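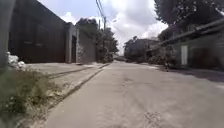 The street of the old Masri works, in the morning.

Rasha Nseir had told everyone to come at ten, and at half past nine she was already standing in the street with the list of visitors folded in her hand. She had worked four months for this open day. Now she wished that it would rain.

It did not rain. The clouds were large and white and they went slowly over the trees, and the concrete stayed as dusty as before.

"It will go fine," said Naveed Satti. He was sitting on the kerb with the laptop on his knees. "It went up and down this street all week. It knows every crack."

"It knew every crack yesterday also," said Rasha, "and yesterday it delivered the bread to a wall."

Naveed did not answer. The grey wall had been a problem since the beginning. The delivery cart, which the company called Flullo, measured the distance to things with a laser, and something in the rough lower part of the wall made it think that there was a doorway. Naveed had written a correction in the night. He had tested it three times and slept two hours.

The visitors came in one group, because they had all taken the same bus from Kanach. There were people from the town hall, a teacher with her older pupils, and a woman from Bollum, who had paid for the motors and wanted to see them turn. Behind them, on her own and in her house shoes, came Lama Daher.

Rasha knew her a little. She lived in the low house under the big trees, on the shadow side, and she had signed the paper that allowed the cart to pass in front of her plants. She had signed it without reading, and then she had asked if it would be noisy.

"Good morning, everybody," said Rasha. She had practised the first sentences until they had no more taste. "Flullo is made for streets like this one. The van does not like to come here, and for many people the shop is far. The cart has now made 1,028 deliveries in our tests, and today you will see one more."

"All of them to the right person?" asked the woman from Bollum. Her name was Gintarė Lill and she wrote everything in a small notebook.

"To the right door," said Naveed from the kerb. "The person is more difficult."

The pupils laughed. Rasha gave him a look, and he pressed the key.

The cart was waiting at the far end of the street, so far that one could hardly say what it was. For a moment nothing changed. Then the teacher said, "Ah, it moves," and it was true, it was getting bigger. It came in the middle of the road, at the speed of a person who is thinking about something else. It went around a dark patch in the concrete which it could easily have driven over. One of the boys wanted to know why.

"It is not sure what it is," said Naveed. "When it is not sure, it goes around."

"My husband was like this," said Lama Daher.

At the grey wall the cart became slow. Rasha saw Naveed's shoulders go up. The cart turned its front a little to the left, towards the wall, and stopped. Gintarė Lill stopped writing. From the laptop came a small sound, and then the cart turned back and continued down the street, and Naveed put his shoulders down again. He did not smile, but he closed the laptop, and in four months Rasha had not seen him close it during a test.

It should have stopped at the pale door of the low house and waited there. The address was given, the code was given, and the door was easy to see against the dark front. But Lama Daher was not behind her door. She was standing in the street with the visitors, and she took one step forward, as one does when a guest arrives.

The cart stopped in front of her.

"This is the wrong place," Naveed said quietly. "It sees an obstacle. It will wait until she goes away."

"Open it," said Rasha.

"The code is only valid at the door."

"Naveed. Open it."

He opened the laptop again and typed, and the lid of the cart went up. Inside there was bread, a bag of lemons and the tablets from the pharmacy. Lama Daher took out her things one after another. The bread she gave to the nearest boy to hold.

"And how do I thank it?" she asked.

Rasha had prepared answers about batteries, about winter, about insurance and about dogs. She looked at her folded paper.

"You can close the lid," she said.

Lama Daher closed it with her flat hand, gently, and went to her house, with the boy behind her carrying the bread. The cart waited until they were both out of its way. Then it drove the last metres to the pale door, stopped exactly where it should, and announced that the delivery was ready.

"I will write 1,029," said Gintarė Lill, "and I would like to talk with you about the door."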